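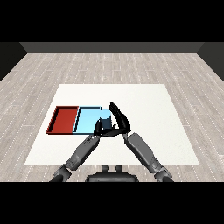

According to Milan Martens, no junk drawer can be sorted into fewer than five groups, and anyone who claims to manage it with two is hiding a third in the hall closet. He wrote this under last month's piece on kitchen cabinets, with some force. I have read his comment several times and looked in my hall closet, and he has a point about the closet. I still say two.

How to sort a junk drawer into two groups

The groups are Stays and Goes. Stays means it lives in this drawer when you're done. Goes means it lives anywhere else, including the trash, the toolbox, the neighbor's house or a landfill outside Murnolden. Where exactly it goes is a separate job with a separate section further down. Most people get stuck by trying to do both jobs at once, and forty minutes later they are standing in the garage holding a single AA battery, wondering where the battery place is.

What you need

Two containers that don't look alike. Baking dishes, shoe box lids, trays, whatever you own. Different colors help a lot more than labels, which you will stop reading after the first handful.

A trash bag, for later. Keep it out of sight during the first round.

A pen that works. You'll find eleven in the drawer and none of them will.

A kitchen timer set for 12 minutes. A phone also does this, but a phone has other ideas about how you should spend the time.

A damp cloth for the crumbs. How toast gets into a closed drawer is outside the scope of this page.

Step 1: Take the whole drawer out

All the way out, off the rails, onto the table or the floor. If you sort it in place you will tidy the front half and push the rest toward the back, where it will go on as before. Most drawers lift off if you pull to the stop and then raise the front edge. If yours has little plastic levers on the runners, one goes up and the other goes down. If it doesn't come out at all, scoop everything into a mixing bowl and carry on.

Ours is an old Aerts unit that came with the house. It weighs more than it should and has a splinter on the left side that I've been meaning to sand off for years.

Step 2: Start the timer and pick up one thing

One thing, whichever is closest to your hand. Do not go looking for the easy ones. Pick it up, decide, put it down in one of the containers, let go. The letting go is a real part of the step. My sister-in-law can hold a tape dispenser over a tray for a full minute, like a judge at a dog show.

Ask a single question: did I reach into this drawer for it in the last year? Yes, it stays. No, it goes. The question is not whether it's useful. Everything in there is useful, which is how it got in.

Step 3: Don't start a Maybe group

You'll want one. A Maybe group is the same drawer again in a different box. If you truly can't decide, it goes. You can fetch it back tomorrow, and you won't.

Three exceptions, which I grant because I have been married a long time:

Keys. All keys stay until you've tried them in every lock you have.
Anything with a medical or official look to it.
Anything that belongs to a person who isn't in the room.

Step 4: Stop when the timer does

Even with things left over. Get a glass of water, look out the window, then go again. Two rounds will finish an ordinary kitchen drawer. A deep one takes three. The one in my late uncle's workshop took a weekend and ended in an argument over a doorbell.

Step 5: Wipe the drawer and put Stays back

Wipe first. Let it dry. If you like liners, cut one now, and cut it a bit small.

Heavy things at the back, things you grab weekly at the front. You can buy dividers. Tukard makes a set that slides and clicks, and I bought it, and it's fine. Before that I used the bottoms of tea boxes and those were fine too. What matters is that small round things have a corner to themselves, or every time you open the drawer they'll all roll forward to greet you.

Leave a gap. A full drawer on the first day is a drawer you'll be emptying again by June.

Step 6: Deal with Goes, the same day

This is where Milan's five groups turn up, and he is welcome to them. By now the pile is smaller and you're past the hard part, so divide it however you please. I do it like this:

Dead pens, dried glue, ketchup packets: trash bag.
Batteries and bulbs: a jar by the front door, for the next trip to wherever your town takes them.
Tools and hardware: to the toolbox, unsorted. The toolbox is another page.
Chargers: try them once. A charger that fits nothing you own will not be saved by waiting.
Other people's things: in a bag, in the car, today.

Manuals go as well. The one for our Urar rice cooker was in there in nine languages, and the rice cooker has one button.

If the drawer fills up again

It will. Annelies Groen, commenting on the first version of this page, said that hers was full again in two weeks and asked what she'd done wrong. Nothing, as far as I can tell. A house produces small objects at a steady rate and they all have to land somewhere. What changes is how long it takes to clear out. The first time is awful. After that it's one round of the timer, done while something is in the oven.

If it's filling with the same thing each time (mail, in our case), then that thing wants a spot of its own. We hung a wire rack next to the phone. The mail now goes on top of the rack.

A few questions that come up a lot

Does this work for a desk? Yes, but paper is slow. Take the paper out first and do it another day.

Can children help? They're quick and have no mercy. Check the Goes container before it leaves the house.

What about rubber bands? Keep one handful. Throw out any that have gone sticky, along with whatever they've stuck to.

Page last changed Sep 23, 2019, to fix the part about drawer levers, which I had backward.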